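Giorgia Grasso has been answering the letters at Strickland for long enough that she knows some of the senders by their handwriting. The magazine's household page takes everything from limescale to grandmothers' remedies for moths, and when I rang her one morning in May she was already on her second pot of tea.

"People think they're writing to me about stains," she told me, "but half the time it's a letter about their mum, or the flat they've just moved into, and the stain comes in at the very end!"

She keeps the letters in shoeboxes, 43 of them, stacked in the spare room (her sister has views on this). Her favourite came from a retired baker, Manolis Chatzigeorgiou, who wrote four pages on getting burnt sugar off a tray and signed off with a recipe for orange cake.

"I made the cake before I tried the tip, I'm afraid. It was lovely."

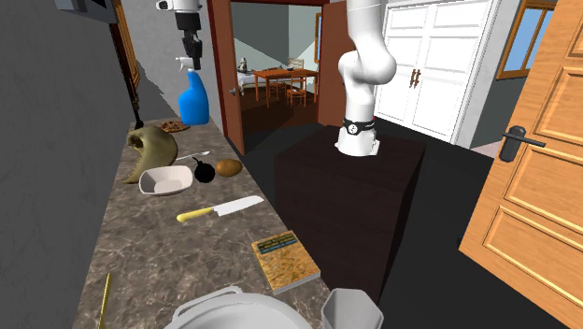 On worktops and vinegar

Vinegar is what she gets asked about most, and she is patient about it. "It's wonderful on a kettle, I wouldn't be without it, but please keep it off marble. It dulls the surface and there's no rubbing that back with a cloth. Warm water, a drop of washing-up liquid, dry it with a tea towel, and go and sit down."

And will she ever give up the page? She laughed for quite a while at that, and then went to see who was at the door.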